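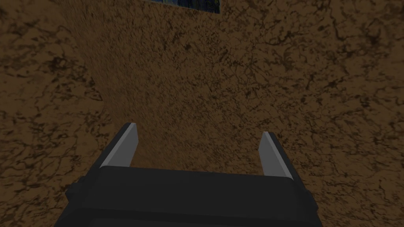 Page last changed: January, after one more winter month of use

Brekstead rear camera adapter harness, review after seven months

I bought this harness for my pickup when I changed the factory radio for an aftermarket one. My truck has a camera in the tailgate from the factory, and I did not want to lose it. The new radio has a normal yellow RCA input for the camera, but the truck has a small six-pin plug, so the two cannot be joined without something in between. A new camera would cost me less than 100 dollars, but then I would need to run a cable through the whole vehicle, and I have done this once in my life and it is enough.

The Brekstead harness cost 44 dollars with shipping. I ordered it from Tovurley, a small shop that sells mostly radio parts. There is also a Vikstead harness for the same trucks, which costs a little less, but it gives the camera 12 volts. My camera needs 6 volts. Please check this before you buy anything, because on some model years the camera is different even if the plug looks the same. In the Tovurley listing the voltage is written only at the end, under the shipping terms, and I think it should be at the top.

What you get

The harness itself, a small voltage converter already fixed to the wires, a ground wire with a ring terminal, and one sheet of instructions. The sheet has a wiring diagram which is correct, but the text calls the reverse wire "green/white" in one place and "green" in another. On my truck it was green with a white stripe. I checked it with a meter, and I advise you to do the same.

The plug fits the factory connector with a clear click. The RCA end is a little loose in the socket of my radio. I put a turn of cloth tape over the joint and it has stayed in place.

Installation

If the radio is already out of the dash, you need maybe half an hour. I started at 4 in the afternoon and finished before dinner, but I also moved the microphone for the phone calls on the same day. The order which worked for me:

Disconnect the negative cable of the battery.
Connect the ground ring to the metal bracket behind the radio. Do not use the painted part.
Connect the red wire to the accessory wire of the radio harness.
Connect the reverse trigger of the radio to the reverse wire of the truck.
Push in the camera plug and the RCA plug, and test before you close the dash.

I did not test before I closed the dash. The picture was there but it was mirrored, and I thought the harness was bad. It was a setting in the radio menu, under camera, and the dash could have stayed closed.

Picture quality

The picture is as good as with the factory radio, perhaps a bit darker in the evening. The factory guide lines are gone, and you must use the lines of the new radio and adjust them yourself. With a cold engine the picture comes after one second or so. At first I had thin lines moving over the screen when the engine was running. I wrote to the shop and Ross MacRitchie answered me the next morning. He suggested moving the ground wire to another bolt, away from the amplifier. I did it and the lines are now very weak, visible only when the heater fan is on the highest speed.

What I do not like

The wire between the plug and the converter is short. In my dash there was just enough place, but with a Munro dash kit, which has a deeper frame, my neighbor had to add an extension. Also the converter has no mounting hole, so I wrapped it in foam and fixed it with a zip tie to stop it from knocking on the plastic.

I would buy it again at this price. Four stars of five, and the missing star is for the short wire and the instructions.

Yurii Dmytriv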